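Before you price the arm, price the bench

Most shops that ask about robotic teardown of old desktops start with the arm. Mitora, which refurbishes office computers, did the same, and its first budget in December gave one line to everything else. That line came out 6 times too small.
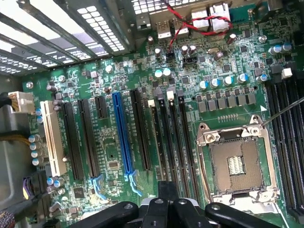 Fingers are the item buyers underestimate. A gripper sold for boxes and bottles is usually too wide for a tower case, and a second set has to be ordered later at a worse price. Count the space between parts before you sign. Memory slots stand close together, capacitors crowd the rows beside them, and a CPU socket with its contacts open leaves little room for a clumsy approach. Mitora now sets aside 20 percent of the hardware money for fingers and spares - more than it spends on software.

The bench comes next. Pindside quoted a plain table, Stostside a slatted aluminum one with room for clamps and holders. The second cost more and saved 2 weeks of drilling.
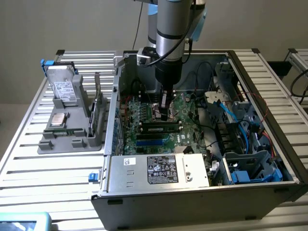

The arm over an open tower, with a drive, a CPU and memory in the holder at left.

Lead times need their own column. Vörös ships holders in 11 weeks, so they should be ordered before the arm. Training hours go in the same column, and so does floor space.
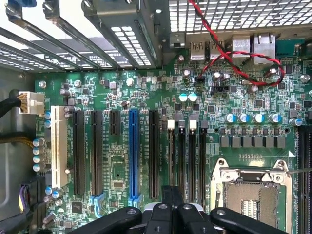

Stostside takes a different view and would put the first money into a rented cell, arguing that a shop learns more from one season of renting than from any quote. Mitora has asked for a rental price and will compare it with the purchase plan before the next order goes out.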